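Usero rooftop tent, two nights in

My sister and I rented a car with the Usero tent on top from Petrauskas for a January loop up the coast, and I've been meaning to write it up ever since. We put 1,362 miles on it, and I'd go again tomorrow!

Setup was the part I dreaded. The first night took us ages (wind, headlamps, a lot of giggling), but by the second we had the ladder down and the cover off before the kettle boiled. The mattress is thicker than I expected and I slept like a log, though my sister says the zipper side gets drafty. 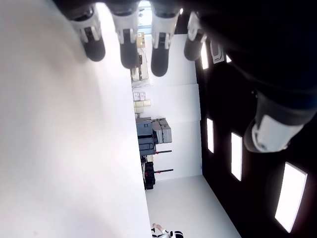

Did the tent hurt the gas mileage? A little on the highway, and I noticed it most when we had a headwind on the long stretch past Mircombe.

My gripes are small. The boot bag hangs right where you want to put your foot, and the $300 deposit took two weeks to come back, so plan for that. Awuor at the pickup desk was lovely and let us practice folding the thing in the parking lot until we got it right. Bring your own pillows, the ones they lend you are pretty sad.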